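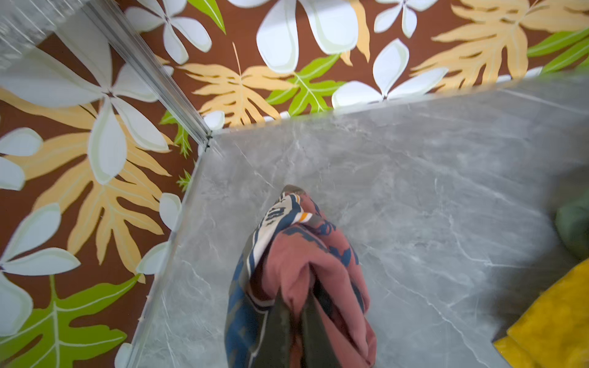
Minutes, Stumesia chores group
2022-01-29

I'm taking notes again, so blame me for the spelling. We got going once the coffee was poured, and I had the December minutes approved before anyone could ask for changes.

Old business. We said in December we'd stop arguing about whether a machine can "do laundry" and pick one piece of it. We picked the pile: take a heap of mixed clothes, get one thing out, set it down by itself. No folding yet! The folding fans grumbled (I'm one of them) but we stuck with it.
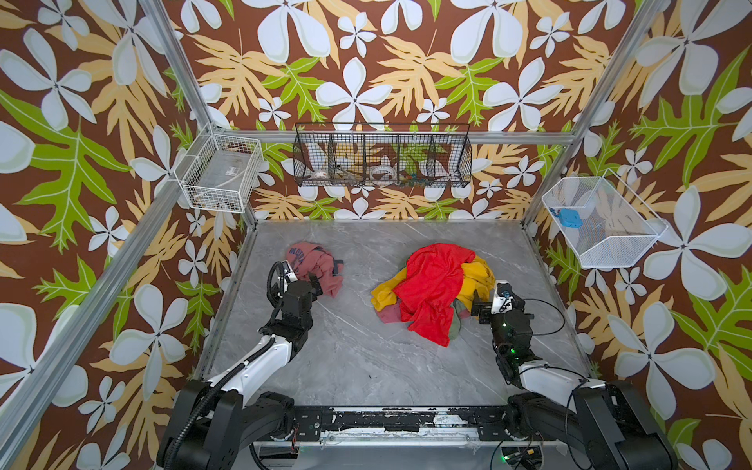
We talked for a good while about what counts as done. The shop-floor people want a piece pulled clear of the others and that's the end of it. The household people say a sweatshirt bunched up in a corner is still a mess, just a smaller one. I wrote down both and we'll score both, separately, on the Midalo sheet. Agreed, with one person abstaining on account of being on the phone.

Time limit. Somebody proposed 90 seconds a garment and somebody else said their kid does it in 6, which got a laugh, although the kid apparently throws things. We settled on 90 for now and we'll look at it again after 78 tries, the number the Vasuren folks used for their towel runs, so at least we can compare.
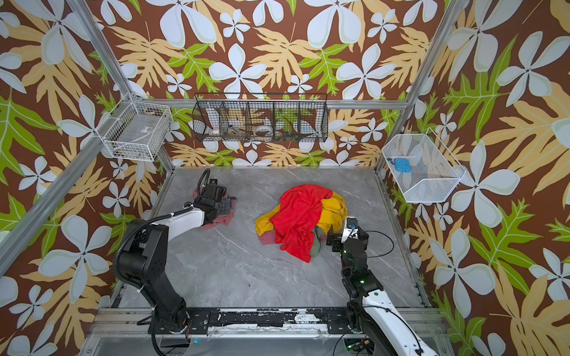 Two arms or one? Long discussion. My own feeling is that one arm should hold the rest of the heap while the other pulls, the way I do at home when everything comes out of the dryer in a knot. The other camp says a second arm is just one more thing to bump into. We'll try it both ways, same clothes, same mix of colors. Gündoğdu offered to lend us more knitwear, and we said yes please, but nothing with beads.

Can it do the chore yet? I asked for a show of hands: 4 said "in a shop, with a person nearby," and the rest said no. I voted no, but a friendlier no than last time.
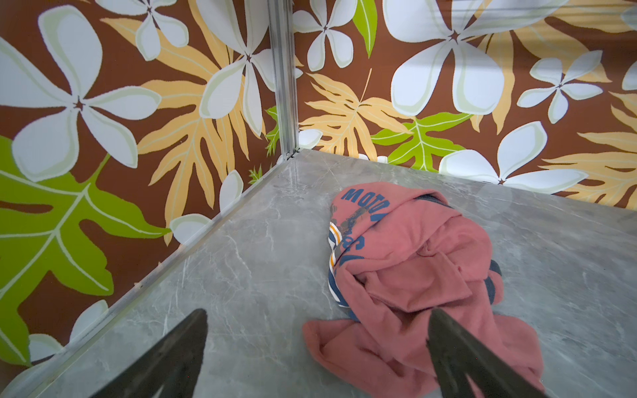

Item 5: pink sweatshirt with the MOTO print, on the marble-look floor.

To do before next time: I'm rewriting the score sheet with the two columns. The knitwear needs picking up. Whoever has the spare key to the supply closet, please bring it back.

Next meeting same room, and we're out of coffee filters.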